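Notes from the Packing Side

I've been at Zelley long enough to remember when every phone case that left the building went through somebody's hands four times. That's changing, and since a lot of you asked about it at lunch on Tuesday, I said I'd write something up for the August newsletter.
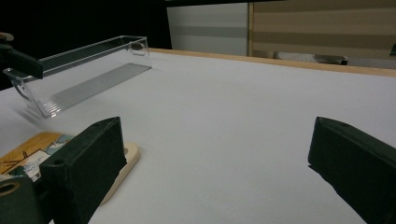
Grippers over the white table, clear tray at the back.

So the plan is that the arms from Adus learn the dull part, the standing-up and laying-down of cases, and we learn to teach them. I was nervous! I'm a packer, and 3 weeks ago I'd never held a gripper in my life. Now I do 40 rounds before my break and my wrists feel better than they have in years (my shoulders, less so).
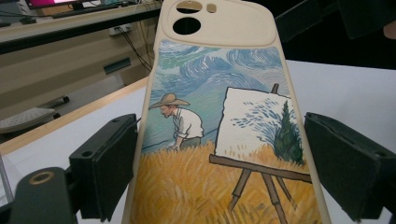 What I didn't expect was how picky I'd get about grip. When you pack by hand you never think about where your fingers go, and now I think about it on the drive home. On a case like the cream one with the painter and his easel in the wheat field, I go for the sides at mid-height and leave the artwork alone. The folks over at Bilgin do it lower down and we argue about it constantly – good fun, mostly.

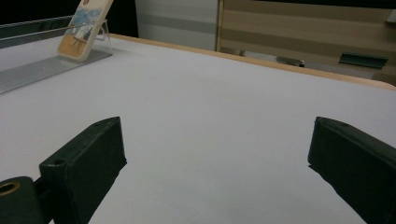
Hours are the other thing people want to know about. Nobody on our line has lost any, and 6 of us moved from packing to teaching on the same pay. The Brerkwood site starts in the fall, so if you're there, come try it first. You'll spend plenty of time with the fingers wide open, like they are with that case up in its clear stand, just deciding how to come in. Go slow. We logged 969 rounds last month and my best ones were all slow ones. Sign-up sheet is by the time clock, and bring flat shoes.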